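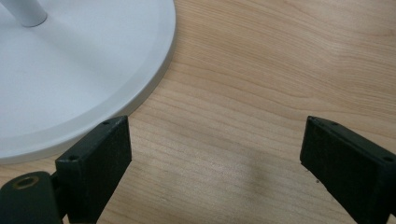

Figure 7.1 Round base with a raised rim, on a wooden surface

Chapter 7
Wheels and Wheel Balance

Learning outcomes

On completing this chapter the learner should be able to:
name the main parts of a road wheel and state the purpose of each
explain the difference between static and dynamic imbalance
read the size markings on a wheel and compare them with the maker's data
remove and refit a wheel in the correct order
record the results of a wheel inspection on a standard job sheet

Before you begin

Learners should have finished Chapter 6 (Hubs and Bearings) and should have the Adbridge Workshop Data Book to hand. Safe lifting and the use of axle stands are covered in Chapter 2 and are not repeated. No wheel is to be removed in the workshop until the instructor has signed the lifting section of the learner's record.

7.1 The purpose of the road wheel

The road wheel carries the tyre and joins it to the hub. It must support its share of the weight of the vehicle, pass driving and braking forces between the hub and the tyre, and withstand side forces when the vehicle turns a corner. It must do all this while remaining as light as is practical. A heavy wheel is slower to follow the shape of the road, and the springs and dampers have more work to do in controlling it.

Early motor cars used wooden wheels taken with little change from carriage work. Wire wheels followed and were long favoured for sporting cars. The pressed steel wheel was cheaper to make and easier to clean, and it became the usual choice for family cars. Cast alloy wheels are now common on cars of every price. The Mikeo saloon, used for the worked tasks in this book, was sold with either steel or alloy wheels, and learners must check which type is fitted before choosing wheel nuts. The two types of nut have different seats and must never be mixed.

7.2 Parts of the wheel

The rim is the outer part, on which the tyre sits. Its raised edges, known as flanges, hold the tyre beads in place. The centre of the wheel is bolted to the hub, and is joined to the rim by a disc or by spokes. The well is the deeper channel in the middle of the rim, which allows the tyre to be fitted and removed.

Two measurements are needed when a wheel is replaced. The first is the diameter of the circle on which the bolt holes lie; on the Mikeo this is 100 mm. The second is the offset, the distance from the centre line of the rim to the mounting face, given as 31 mm. A wheel with the wrong offset may bolt up without difficulty and still foul the suspension – a fault that is often missed until the steering is turned to full lock.
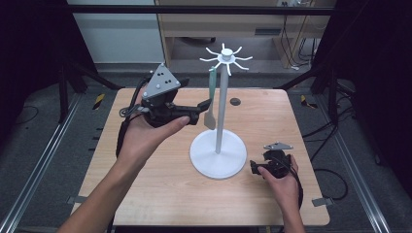
Static imbalance is present when the weight of a wheel and tyre is not spread evenly about the centre. If the assembly is free to turn on its bearing, the heavy part will come to rest at the bottom. The principle can be pictured with the stand in Figure 7.2, where curved arms spread out from a central hub and a spatula hangs from one of them. If such a hub were mounted on its side and left free to turn, an added load on one arm would draw that arm downwards. On a road wheel the cure is to fix a small weight to the rim opposite the heavy part.

Dynamic imbalance is harder to find. The heavy parts lie on opposite sides of the centre line of the rim, so that a wheel may be in perfect static balance and still wobble at speed. It can be measured only with the wheel spinning. The Dramani balancer described on page 132 gives separate readings for the inner and outer edges of the rim.

Workshop task 7A

Study the 23 job sheets from the Cudlow training garage, printed at the end of this chapter. For each vehicle, write down the fault reported by the driver and the type of imbalance found. Keep your notes for use in Section 7.5.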